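Sarmiento climbs 16 places in Hinora wet race

Remedios Sarmiento drove the race of her young career at the Hinora Kart Circuit, charging from the back of the grid to finish third in the Senior Light final and putting the little Paredes Racing team on the podium for the first time.

What a drive it was! Sarmiento had qualified well inside the top ten, but a broken chain in the second heat dropped her down the order and left her starting the final from 19th. Most people at the fence had written off her weekend by lunchtime. Then the rain rolled in over the back straight just after two o'clock, everybody scrambled for wet tyres, and the whole thing was thrown wide open.

She picked up five spots on the opening lap alone, going right around the outside at turn three while the leaders were still finding out where the grip was. By half distance she was in the top eight and lapping quicker than anyone ahead of her. The pass for fourth, down the inside at the hairpin with two wheels on the painted kerb, got a cheer you could hear over the engines.

"I just kept looking for the bit of track that no one else was using," Sarmiento said afterwards, still in her soaked race suit. "Dad was holding up the pit board and I couldn't read a word of it, so I kept passing people until the flag came out."

Third place came on the second-last lap, when she got a better run out of the final corner and held her line into turn one. She crossed the line 147 thousandths of a second ahead of the kart behind, close enough that the team had to wait for the timing sheet before anyone dared celebrate.

The win went to the Hullora team's lead driver, who was never headed after the first corner and looked superb in the wet. A Triltari chassis was second, the best result for that make at Hinora this season, and there was some lovely clean racing between the pair of them in the early laps.

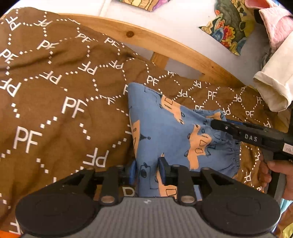
Blue print on a brown "PF" blanket.

Paredes Racing runs two karts out of a single trailer and has been chasing a result like this since the team first entered the series. The engine in Sarmiento's kart went back in on the morning of the heats after a late-night rebuild, and the spare chain that got her to the final was borrowed from a rival in the next bay. That's club karting at its best, and it was great to see the same rival among the first to shake her hand in parc fermé.

The podium also does wonders for her championship. Sarmiento now has 1,752 points and moves up to fifth in the standings, with a real shot at the top three if she can keep this form going. The series heads to a tighter and bumpier track for the next round in March, where overtaking is harder and qualifying counts for a lot more.

There was plenty to enjoy further down the program too. The Cadet final ran in the driest part of the day and had the lead change hands on nearly every lap, and the Junior race finished behind a slow-down board after the rain got too heavy at the bottom of the hill.

Entries for the March round are open now through the series office, and the practice day beforehand is open to all classes. Gates open at 7 a.m.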